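In Defense of the Thing on the Table
by Domingo Acuña
Filed under: Home, Opinion
2 comments

There is a school of thought, and it has a catalog, which holds that a table should have nothing on it. Stavwood sells one for $1,895 with a white top and a page of care instructions, and in the catalog it stands in a room the size of a bus depot with one pear on it. I have looked at that pear a good deal. Who is it for? Where are the keys?

My own table is white too, bought secondhand from a couple leaving Vergara who swore they had eaten at it for years. I believed them until I tried it. A white table shows a crumb the way snow shows a fox. You wipe it, you step back pleased, and then you go looking for something to put on it, which in my house takes 35 seconds.

Usually it's a bag. Bags are the great enemy of the clear-table people. Torunn Lie, who writes the tidying column in the Broltuvberg paper and whom I read with my teeth set, wants every bag hung on a hook within a minute of coming through the door. She has a hook for each one. I have a hook as well. It holds a coat, another coat, and an umbrella I'm fairly sure belongs to my dentist. 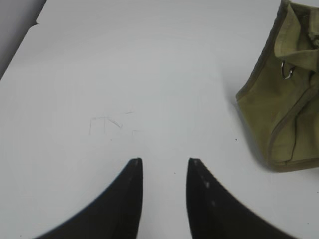

An olive-green bag on a white tabletop, with plenty of table left over.

My position is that a bag in the corner of a table is doing no harm. It's at the right height. You can find your glasses in it without bending down, and at my age I plan my bending. Hang it up and the glasses go to the bottom, along with the receipt you need and the pen you don't.

I'll give Lie this much: one bag invites another. By November I can have mine, the library's and a sack of onions up there, and we eat leaning slightly to the left. I don't recommend it. I did once buy a Feritz tray, meant to "gather the day's small items," and it gathered them so well that I now have a tray I can't lift.

So clear the table for dinner, by all means. Clear it for guests, or for a jigsaw. But a table that's bare 100 percent of the time is a floor with legs, and somebody is spending their evenings keeping it that way. I'd sooner sit down next to my bag and have the soup.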